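Support > Member Portal > Pre-authorisation

Overview Claims Providers Contact

2 min read

Section 8. Requesting approval for a residential stay

1. Sign in to Prurkora and open Treatment Requests.
2. Enter the policy number and the admission date.
3. Attach the clinician's referral. 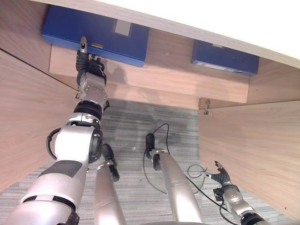
WOLDE, 2019-12-06

4. Select Submit. A reference number is issued on screen.

Note: Stays longer than 11 nights require a second referral.

Caution: Costs incurred before approval are not reimbursed. Enquiries should be addressed to Ayantu Gashaw, extension 179.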